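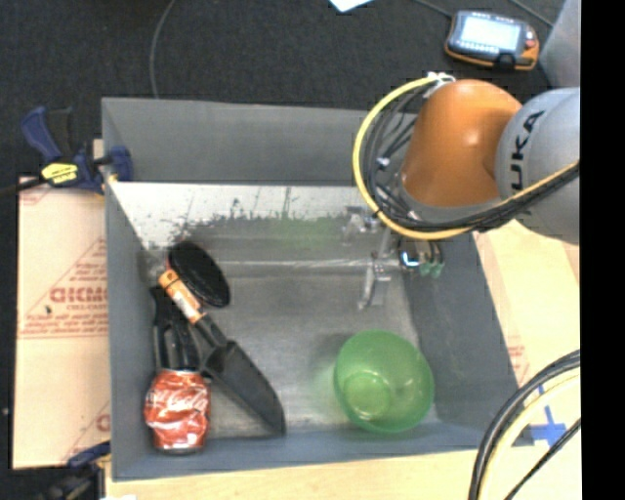 Brurberg Building Facilities & Lost Property Team

Search posts, people, tags

Damián Escobar
15/12/2022

End-of-year clear-out of the unclaimed things. If you lost something between July and now, please read on before you write to me about it.

The big grey bin is where odds and ends go once the shelf is full. The shelf has been full since the summer party.

First up, one green plastic bowl, see-through, empty. Somebody brought a salad in this and went home without it. I remember the salad. It had raisins.

Next, a black garden trowel or scoop. We are on the second floor. We have one plant, it belongs to Georgiou's lot across the landing, and they say the trowel isn't theirs. They were quite short with me about it.

Also a black utensil with long slots or prongs. Three colleagues have given me three different names for it and one of them got cross. If you know what it's called I will take that as proof of ownership.

The Coke can is not lost property. The Coke can is squashed and somebody put it in with the lost property. The recycling is by the lift, where it has been for as long as I've worked here.

Reply to the person asking about umbrellas: separate box, under the stairs, 32 of them, nearly all black. Bring a description better than "black".

Reply to the other person asking about umbrellas: see previous.

How to claim. Come down before we close for the holidays, say what it is, sign the sheet. The sheet is on the clipboard. The pen was on the clipboard.

Last year I sent 186 emails about unclaimed items and got 2 replies, one of which was an out of office. So this year you get a thread.

Anything left goes in the van to the Ninomik reuse shop in January. They've asked me to stop sending single gloves and I have said I'll do what I can.

Food tubs without lids: no. I'm not keeping them. There were almost 40 last time and I spent an afternoon trying lids on tubs like the prince with the slipper.

Update: bowl claimed, by someone from Britent on the ground floor. She confirmed the raisins. She stands by the raisins.

Update: still have the trowel. Georgiou's have now asked whether they could borrow it.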